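Workshop notebook, September
Backdrop cloth and the light over the bench, Pletbridge room

Started 9:40. The question for today is still the teal background, if we keep it for the Ballow series or go back to the gray one.

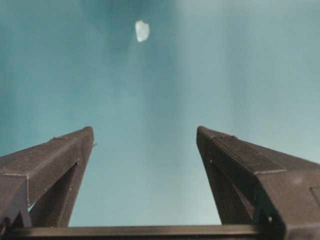
My opinion after this morning is that we keep it. The gray one makes every small part look tired, and the edges of dark parts are lost in it. With the teal I can find the edge also when the lamp is low.

Lamp settings. I began with 100 percent and went down in small steps. The meter on the left side of the bench gave 1,492 lux at full and 963 at the setting I prefer. The second value is written with pencil on the lamp arm, please do not clean it away. At full power the color becomes pale and the shadows are too hard for the Bagheri parts, which have many small corners.

I waited some 12 minutes between the readings so the lamp could become stable. Maybe it is too long, but last time I did not wait and the numbers were not useful.

Cloth: steamed one time, low heat. Do not fold it, it must go back on the roll. The Pruteck clips leave a mark if they stay closed during the night, so I opened them before lunch and will open them again this evening.

To do:
order a second roll, same teal
ask if the window blind can be repaired
repeat the 963 reading after 16:00, when the sun is on the other side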